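Two-arm bench, shared workshop, unit 16
Posted by Teodor Górecki, September 1, 2020

I started this build in February and it lives at the back of the Brallia workshop. Two white arms, two jointed hands, and a white peg board for them to work on. The black curtain is there to keep the background plain for the cameras. Most of the code is mine, with the arm controller taken from an older project called Fevus.
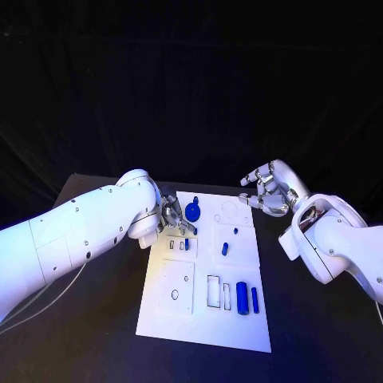 Ordinary white light. The left hand is pointing down by a small blue peg, with the gear just to the right of it. 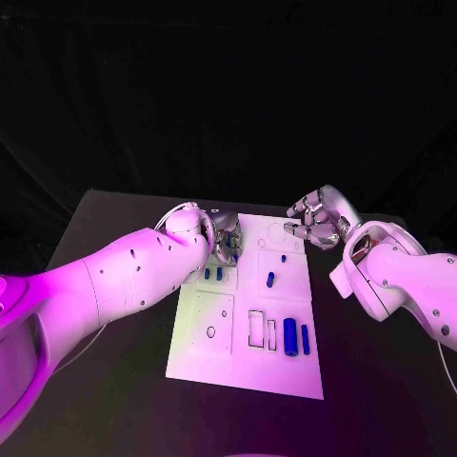

Under the pink light, with a small blue cylinder in the fingers of the left hand. The big cylinder and the slim one are standing at the lower right of the board.

What is left to do

The cables need proper clips. I have ordered 5 metres of sleeving from Babić and will fit it when it comes.

The open section near the right wrist wants a cover. I have drawn one four times and the latest version is on the printer.

I also want to write down the lighting settings, as I keep changing them and forgetting what I used.

Comments (4)

ralmont_dave
Are the blue parts printed or bought in?

Teodor Górecki
Printed, all on the workshop machine. The gear took five goes.

hollybench
Does the pink light upset the vision side?

Teodor Górecki
A bit. It finds the board fine but the small pegs are harder. Still working on it.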